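Section 4: Fitting the Inner Shelf and Hanging the Doors

By now the Dirnton cabinet is standing on its own and looking like real furniture, so well done! This section covers the shelf and both doors. It's the most satisfying stretch of the whole build, and you can do it with one screwdriver and a bit of patience.

Before you start
Check that the drawer from Section 3 slides all the way in and stays there. If it creeps forward, go back to step 3.6 and level the feet.

4.1 Push the shelf pins into the side walls, all at the same height. For tall bottles and jars, we love the lower row, 453 mm down from the top panel.

4.2 Tilt the shelf, slide it in and lower it onto the pins. The finished edge faces you. Press down on each corner; it shouldn't rock.

Note: The shelf is white on every side, so it shows up beautifully against the dark interior. Peel off the film first (it's easy to miss!).

4.3 Lay the doors on a blanket and clip the hinges into their cups until they click.

4.4 Hold the left door wide open against the cabinet and hook the upper hinge on first, then the lower one. Tighten the screws only halfway for now. Repeat on the right.

CAUTION: Each door is 880 mm tall and heavier than it looks. Keep a hand under it until both hinges are screwed in.

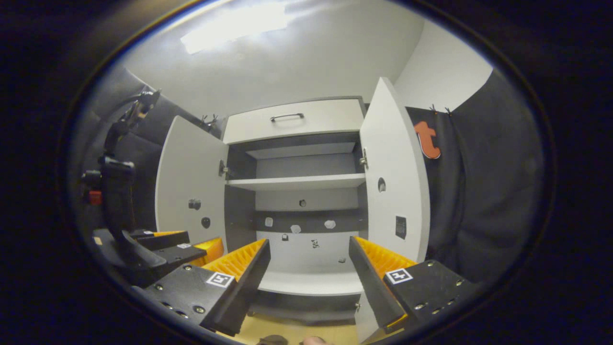
Fig. 4-2. Both doors open, with the drawer above and the shelf in place.

4.5 Close the doors slowly and look at the gap between them. You want an even line from top to bottom. Turn the side screw on each hinge a quarter turn at a time, closing the doors again after every turn. Small moves make a big difference!

4.6 When the gap looks right, tighten all the hinge screws fully.

4.7 Open and close everything a few times, drawer included. The doors should pass under the drawer front without rubbing. If one does rub, loosen its upper hinge, lift the door by 2 mm and tighten again.

Note: If you're putting two cabinets side by side, leave room for the outer doors to swing. The Baltine wide version needs 647 mm of clear floor in front.

Cleaning
A soft damp cloth is all the white surfaces need. Go easy on water near the hinges, and dry the drawer handle afterward.

Continue with Section 5, Wall Anchoring, before loading the shelf.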